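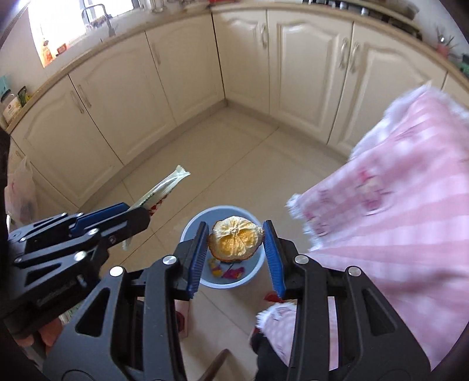 How long does it take to get a small apartment to the point where the trash goes out once a week?

In our case, three months. We started in September, when the building in Letitz cut its pickups to one a week and the bins in the courtyard began filling up by the third day. Before that I carried a bag down most evenings on my way to the store and never thought about it.

The first thing I did was move the kitchen bin. It used to stand right next to the sink, and everything went into it while I was cooking: onion skins, wet coffee filters, the plastic off the noodles. Now it's in the hall closet, four steps farther away, and I have a bowl on the counter for the food scraps. The bowl gets emptied into the compost pail after dinner. I was against the bowl at first. I thought it would smell, and in the warm part of September it did, until I started putting a plate over it.

The compost goes to the garden plots on the Ukville side of the tracks. Bảo Đàm has a plot there and lets four households from our stairway use his heap. He has rules. No cooked rice, no bread, eggshells crushed by hand, and citrus peel only if it has been dried first and torn up small. I asked him about the citrus and he said that whole fresh peels sat in his heap all of last winter and looked the same in spring. So I dry mine on the radiator. A peel takes two or three days with the heat on, and after that it weighs almost nothing and breaks up easily. If I forget one it gets so hard that I have to use the kitchen scissors.

Paper was easier. I keep a flat box under the bench by the door, and junk mail goes into it before I take my shoes off. I also wrote to the Harnance catalog people and asked them to stop sending me things. They answered within a week, and then sent another catalog.

Plastic is still the biggest part of what we throw out. I saved all of it for one week in October to see what it was, and most of it was food wrapping: cheese, crackers, the small bags that candy comes in. I can buy crackers in a cardboard box, but the box has a bag inside it. The market on Bai Street will fill your own container with rice, beans and olives, and I go there every other Saturday now. It costs a little more and takes up most of the morning with the bus. I don't think I would do it if I worked weekends.

Some things I tried and gave up. Washing out freezer bags and hanging them over the faucet lasted until they started falling into the dishwater. I bought a roll of 36 compostable liners for the pail, and they went soft on the bottom before I got them down the stairs, so I'm back to lining it with newspaper. Making broth out of vegetable ends was fine, but we don't eat that much soup.

The other problem is remembering the day. Pickup is Tuesday morning at 6, so the bag has to go down Monday night. I missed it twice in November, and both times we had two full bags in the closet by the next one. My phone reminds me now — it goes off at nine, when I'm usually on the couch already.

It's December 2020, and with everyone home all day I expected the bin to fill up faster than it has. We cook more, so the compost pail is heavier, and there are fewer takeout boxes. Bảo says the heap is frozen on top and to keep bringing scraps anyway. I still have half a sack of dried leaves he wants mixed in, and I'll take that over with the next pail.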